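Sock and insole collection: what we need before the end of the month

2019-10-14

The winter footwear collection at the Plondau centre is open again. Last year we sent out 1,000 pairs of socks and 145 pairs of insoles to the night shelters and to the Tilen outreach team. The shelters have asked for the same number of socks this time and for more insoles. Boots are handled separately by the Palacios branch, so please take them there.

Socks can be any colour or pattern. We do ask that they come to us washed and in matching pairs. Sorting takes up most of our time, and a bag of odd socks can hold up a whole table. Two-colour sports socks are very welcome, as they are thick enough for walking and easy to match up by the blocks of colour.

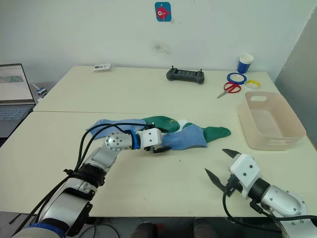
If you are coming in to help with pairing, lay both socks flat with the toes pointing the same way, check the heels and toes for holes, then fold them together once. Please don't ball them up. It stretches the tops, and folded pairs pack better in the boxes. Socks with thin heels go into the rag bag. Ten pairs make a bundle, and a bundle is tied with a strip of cotton — no elastic bands this year, please, as they perished in storage.

Zyanya Sandoval is looking after insoles. She would like them kept as pairs from the moment they arrive, left and right together, with the size written on the underside in biro if it isn't printed. Full-length insoles are the most useful. Heel pads and half insoles are not needed at the moment. Anything that has been worn can't be accepted, even if it has been cleaned. 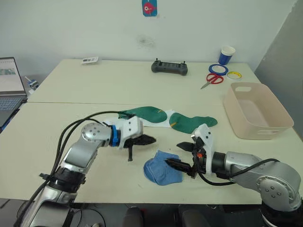 Insoles that can be trimmed should be left at full size. The outreach team carry their own scissors and cut them to fit when they hand them out. Children's sizes are packed on their own and marked with a C on the box.

We are short of small cardboard boxes and parcel tape. Clean shoeboxes are ideal, with lids if you have them. The Nisis shop has offered to keep some back for us, and Yolotzin Becerra will collect those, so there is no need to go in and ask.

Donations can be left at the side door during opening hours. Please don't leave bags outside overnight — we lost several to the rain in June. To help with sorting, put your name on the sheet by the kettle or speak to Yolotzin.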